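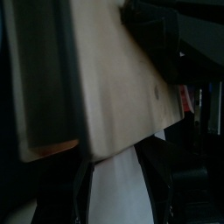

Jondale - "Rindosstead": which pressing?

zaleck_fan
Comparing the CD and the LP of Rindosstead. Side two of my LP runs 31 seconds longer than the same tracks on the CD, and the low drone in "Wainwright" is clearly quieter. Is this a different master or a different mix?

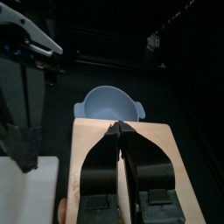

Light wooden board, held at the middle.

mono_bloc
Different master. The LP has a high-pass filter, I'd say at some 200 Hz on the side channel only. The extra time is the gaps between tracks.

C_Haruna
I disagree about the gaps. I lined up both versions of "Wainwright" and the LP fade carries on well after the CD has gone silent. It is the same mix with a longer fade.
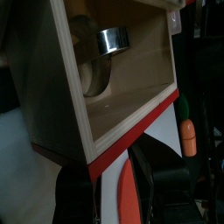
Also, the sustained organ note measures 443 on the LP and 435 on the CD. A filter doesn't do that.

mono_bloc
Your turntable may be running fast. Have you checked it with a strobe disc?

C_Haruna
Yes, on Wednesday. Speed is correct. If it were fast the side would be shorter, and zaleck_fan's is longer.

zaleck_fan
Mine measures the same as Chiamaka's, on a different deck.

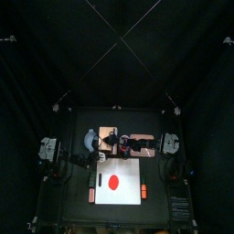
So either the CD was transferred from a slow tape, with the fades trimmed afterwards, or the organ was retuned and recorded again. I can't hear any difference in the playing.

mono_bloc
Fair enough on the pitch. I still hear a filter on the LP.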